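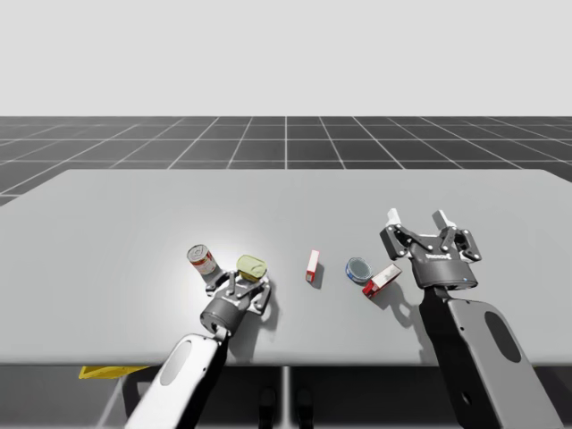 보낸사람: 공용장비 담당
받는사람: 자동화 검토 메일링리스트
제목: Re: [검토] Skoneo 양팔 피킹 키트 평가판 관련

앞 메일 잘 읽었습니다. 결론부터 쓰면 저는 7월 발주에 반대합니다. 인용한 부분에 하나씩 답하겠습니다.

> Dresterano 쪽에서 평가판 라이선스를 보내줘서 이틀 돌려봤습니다. 탁자 위에
> 통조림이랑 상자 몇 개 놓고 양팔로 정리하는 기본 과제인데, 설치부터 첫
> 실행까지 한 시간도 안 걸렸습니다. 솔직히 기대 이상이었어요.

설치가 쉬운 건 인정합니다. 저도 오후에 받아서 저녁 먹기 전에 돌렸습니다. 다만 우리가 본 건 전부 시뮬레이션입니다. 매끈한 무광 탁자에 물건 다섯 개, 뒤에는 격자 바닥뿐입니다. Atville 창고 선반에는 찌그러진 캔도 있고 비닐로 두 겹 싼 묶음도 있고 라벨이 반쯤 떨어진 상자도 있습니다. 기본 과제가 잘 된다는 말이 거기서 무슨 뜻인지 모르겠습니다.

> 제공되는 로그를 보면 3000회 시행 중에 실패가 391회입니다. 이 정도면
> 튜닝으로 충분히 줄일 수 있는 수준이라고 봅니다.

13퍼센트입니다. 게다가 실패의 정의가 문서에 없습니다. 두 손가락 그리퍼로 하나를 집으러 들어가다가 옆에 있던 캔을 건드려 기울이면 그건 성공입니까, 실패입니까? 로그에는 목표 물체를 잡았는지만 남고 주변 물체의 자세 변화는 기록되지 않습니다. 저희 쪽에서는 옆 캔이 넘어지면 사람이 가서 세워야 합니다. 그걸 포함해서 다시 세면 391보다 적게 나올 리는 없겠지요.

> 팔이 두 개라 처리량도 단일 팔보다 확실히 유리합니다.

이 부분이 제일 납득이 안 됩니다. 제가 돌려본 기본 과제에서는 한쪽이 작업하는 동안 다른 쪽은 그리퍼를 벌린 채 떠 있는 시간이 길었습니다. 두 팔이 같은 구역에 들어가지 않게 막아둔 설정 때문인 듯한데, 풀어도 되는지 물었더니 Dresterano에서는 "권장하지 않는다"는 답만 왔습니다. 그러면 팔 2개 값을 내고 얻는 게 뭔지 따져봐야 합니다. Sowa의 단일 팔 구성과 같은 물건, 같은 배치로 비교한 자료가 있으면 보여주십시오. 제가 찾은 건 홍보 영상밖에 없었습니다.

> 연간 계약으로 하면 물체 모델 라이브러리가 같이 옵니다.

목록을 훑어봤는데 수프 캔, 납작한 통조림, 종이 상자 같은 것이 대부분입니다. 우리 품목과 겹치는 건 몇 개 안 됩니다. 새 물체를 넣는 비용은 견적서에 "별도 협의"라고만 되어 있습니다. 저는 이런 문구가 있는 계약에 두 번 데인 적이 있어서 금액이 적힐 때까지는 없는 기능으로 치겠습니다.

그래도 완전히 접자는 얘기는 아닙니다. 아래가 오면 다시 보겠습니다.

- 주변 물체 교란까지 포함한 실패 집계
- 구역 제한을 풀었을 때의 충돌 처리 방식 (문서로)
- 실물 그리퍼로 같은 과제를 돌린 로그, 편집 안 된 것
- 물체 추가 단가

평가판 기간 연장은 제가 Dresterano에 요청해 두겠습니다. 그 전에 구매 요청서를 올리실 거면 저는 참조에서 빼지 말고 반대 의견으로 적어 주십시오.

--
공용장비 담당
로그 원본은 공유 폴더의 skoneo_eval 밑에 있습니다. 용량이 크니 내려받기 전에 디스크 확인하세요.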